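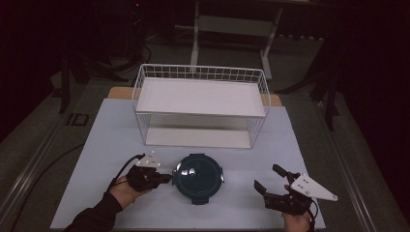

Long-stay shelter cat hides all day and cries all night. How long do I wait before introducing my other cat?

Posted by Prasanna Kumarasinghe in Cats: Adoption and Settling In

Hello everyone, and sorry in advance for the length of this. I've been reading this board for years and never posted, so I'm going to get it all out at once!

In August I adopted a cat named Biscuit from the Trostgate shelter, which is a bit of a drive from us but worth it. She's nine and had been there almost 700 days. She came in when her owner went into a nursing home, and she was passed over again and again, I think mainly for being a plain brown tabby who faces the wall when people walk by. They had dropped her fee to $50 by the time I met her. I sat on the floor of her room for most of an afternoon and she finally put one paw on my shoe, and that was it, I was filling out the form with tears running down my face like a crazy person.

She has the spare bedroom to herself. It's a quiet room at the back of the house with a bed, a dresser and a window over the yard. Her litter box is in the far corner and her food is by the door. She has been here two weeks. All day long she is behind the dresser. I know she comes out when I'm gone, the food disappears and the box gets used, but I've hardly seen more of her than an ear. Then at night, from maybe one in the morning until it starts getting light, she cries. It's not a small meow either, it's a long, low, mournful thing that goes right through the wall, and my husband has to be up at five.

My other cat, Otis, is a big soft orange boy of four who has lived with other cats before and loved it. He lies outside her door and sticks his arm under it. He is dying to meet her. My sister says just open the door and let them sort it out, the way our mother always did, and that Biscuit might be crying for company. The shelter told me to go slowly but didn't say what slowly is. So I suppose what I'm asking is:

Is two weeks long enough? Is the crying loneliness, or fear, or could something be wrong with her? And is there anything I should be doing in that room, or do I leave the poor thing alone?

She had a checkup before she left the shelter and was given a clean bill of health, although I don't know how much they looked at beyond teeth and shots.

Thank you so much if you read all that. I love her already and I've barely seen her face.

Posted by Marigold and Co

Oh, bless you for taking her home. The older ones who turn their backs get missed so often and they are very often the sweetest cats in the building once they've unpacked their bags.

I've fostered shy adults for a long time now, mostly out of my own back bedroom, so let me go through what I'd do. Other people will do it differently and that's fine.

First, please call your vet about the crying. It may well be nerves, but a cat of her age who yowls at night deserves blood pressure and thyroid checks, and a look at her kidneys while they have the needle out. I had a foster who wailed for a month and I put it down to grief, and he had an overactive thyroid. He was a different fellow once he was on his pills. Ask Trostgate for the full paperwork from her checkup and take it along with you so you don't pay twice for the same test. If you're anywhere near Durnov, the Mondal clinic has a cats-only waiting room in the mornings and they're lovely with frightened ones, but any vet who is patient with cats will do. Go sooner if she stops eating for a day, or starts straining in the box, or breathes with her mouth open. Those can't wait.

Second, two weeks is nothing to her. Think about how long she lived in that one room with the same sounds and the same people coming in at the same hours. Then one day it was all gone. She's eating and she's using her box, and for a cat behind a dresser that's a very good report card.

Now the room. I'd move the food away from the door if Otis is sticking his arm under it. She has to walk up to a strange cat's paw every time she wants her supper, poor lamb. Put it on the wall nearest the dresser and leave the litter where it is. Give her a better place to hide, too. A cardboard box on its side with a towel in it works beautifully, or a covered bed. Set it right next to the gap behind the dresser and don't block the gap until she's choosing the box on her own. When she does, you can slide the box out a few inches every couple of days, and you'll find she's hiding where you can see her, and that's halfway to not hiding.

Then go sit with her. Same times each day, twice if you can. Bring a book and read it out loud, it doesn't matter what. I've read entire seed catalogs to cats. Sit sideways to her, don't stare, and don't reach in behind the dresser no matter how much you want to. Put something smelly and delicious down between you (plain cooked chicken, or one of those lickable treats) and let her decide. When she looks at you, blink slowly and look away. You already know how to do this, you did it all afternoon on the shelter floor! 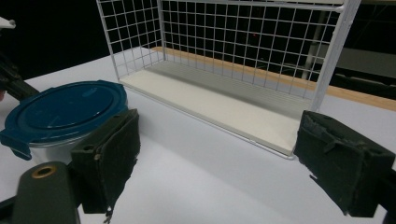
White wire basket with a solid floor panel.

For the nights, I'd try a good play session late in the evening even if she only watches the string from her corner, and then her biggest meal right after, just before you turn in. Cats like to hunt, eat, wash and sleep in that order. Leave a small night light on. If you have a timed feeder, set it for the hour before the crying usually starts. And if she does cry, I know this is hard, try not to rush in. You can speak to her quietly through the wall so she knows somebody's there. My husband wore earplugs for most of one winter and we're still married.

As for Otis, go by her and leave the calendar out of it. I start swapping smells once the new cat is coming out while I'm in the room. Rub a clean sock on his cheeks, leave it near her dish (not in it), and do the same with hers for him. If she sniffs and goes on eating, good. If she hisses at it, move it farther off and try again tomorrow. After that you feed them on either side of the closed door, well back at first, and creep the bowls closer. Then let them see each other through a baby gate with a blanket over most of it, for a minute or two with something nice to eat. Only when that's boring for both of them do I open up, and I stay in the room.

That whole business has taken me anywhere from ten days to most of a year. Please come back and tell us how she does. I'll be thinking of her tonight.

Posted by DadOfThreeTabbies

Your sister isn't totally wrong, we did the open door thing with ours and they were sleeping on the same couch by the weekend. Mine were kittens though. With an old lady who's already scared I'd probably wait. Try one of those plug-in pheromone things, we had a Drutberg one from the pet store. Couldn't tell you if it did anything but the cats calmed down around when we bought it. Good luck, Otis sounds like a great guy.

Posted by Winnie L.

I want to add just one thing to what Marigold wrote, all of which I'd sign my name to, and it's about hearing. My old girl began crying at night when she was going deaf, and she was so loud partly for the reason that she couldn't hear herself. We found out when she didn't turn around for the can opener. It might be worth watching whether Biscuit's ear (the one you get to see, dear thing) moves when you come in or when a car goes by. If it doesn't, mention that to the vet. With a deaf cat you want to let her know you're coming, so flick the light once or step firmly on the floorboards, and never touch her from behind while she's asleep.

Also, ask the shelter whether she had a blanket or a bed she was fond of, and whether they'd let you have it. Please don't wash it. Mine came home with a truly disgusting fleece square and she slept on it until the day she died, and I have it in a drawer still.

And I would put in a second litter box well before the two of them share the house, so there are three altogether if Otis has one now. It saves so much grumbling.

Prasanna Kumarasinghe commented:

I'm reading these out to my husband over breakfast and we're both a little teary. The food dish is moved and there's a box with a towel beside the dresser. I read her some of a mystery novel last night, and her ear definitely turned when I did the voices, so I think her hearing is all right, but I'll bring it up anyway. The vet can see her tomorrow at 9. I'm calling Trostgate about the paperwork and the blanket as soon as they open. Otis has been relocated to the hallway rug under protest.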